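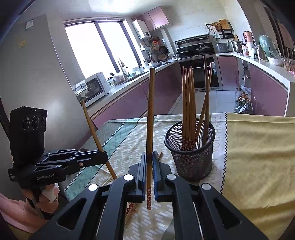
One chopstick in the gripper, wire holder nearby, kitchen behind.

Can a machine put away my silverware yet?

Posted by dishpan_blues, Ukbridge
Nov 1, 2022

Okay, so I know how this sounds, but hear me out. There are 5 people in my house and I would guess I spend more of my life sorting forks, spoons and chopsticks than I do sleeping. The dishwasher does the washing (bless it), but then somebody has to stand there and put every little thing back where it goes, and that somebody is me.

I keep seeing clips of robot arms folding shirts and pouring coffee, and my brother-in-law swears we'll all have one by the sink in a couple of years. So is there anything a regular person can buy right now that would empty the basket and sort it? I don't need it fast. It could take all night for all I care! I'm in a small kitchen with one counter free, and I'd go up to $1652 if it really worked, because that's what I had set aside for a new dishwasher anyway. Chopsticks are the big one for us, they roll everywhere and half of them end up in the drawer the wrong way up.

Posted by gearhead_pam

Short version: no, not for that money, and I wouldn't hold my breath. I work second shift at Oksanen, where we pack small hardware, and we have 4 arms on the line. They're great. They pick up the same bracket from the same tray and put it in the same box until the cows come home. But the bracket is always lying the same way. The week we switched tray suppliers and the pockets were a hair deeper, we had parts all over the floor and a tech out there until midnight.

Now think about your chopsticks. They're skinny, they taper, they roll, and when they're in a pile they lie across each other. The gripping part isn't so bad – two parallel fingers with a pad on each side will hold one fine, like in the picture up top. What gets you is everything before and after. The machine has to work out which stick is on top, grab it without dragging three more along, figure out which end is the fat one, stand it up straight and then find a gap in a holder that's already got a bunch of others leaning every which way. You do all that without looking. I'd bet you do it while yelling at somebody about homework.

And then there's the kitchen itself. At work there's a cage and a painted line and nobody sets a rice cooker down in the middle of it. At home the counter is different every night. I'm not saying never. I saw an arm at a trade show in May that did pretty well with spoons, but it had a guy standing next to it the whole time and he was sweating.

Posted by toolshed_ron

just get a drawer organizer lol. Clarkix makes one with a long slot, fits chopsticks, mine is fine. Robots are a scam

Posted by maybe_next_year

I'm a little more hopeful than Pam, but I agree you can't buy it today. I bought a Dokero kit arm a while back, the desktop kind you screw together yourself, and set it up to move pens from one cup to another. That seemed close enough to your problem. I ran it in the evenings and kept a log, because I'm like that. Out of 363 tries it did fine as long as I laid each pen down on the same strip of tape. When I tossed them down in a heap it mostly poked at the table and knocked the cup over. My cat loved it.

What I'd do in your shoes is keep the dishwasher money for a dishwasher. Get one with a flat top rack for silverware if you can find it, so the long stuff comes out lying in rows and you can grab a whole handful. For the chopsticks, use an open holder on the table in place of the drawer. Fat ends down, done, and even the kids can manage it.

If you do end up getting an arm just for fun (no judgment, obviously), clamp it to something heavy and start with one chopstick. Do one for a week before you try two. And move your good glasses first.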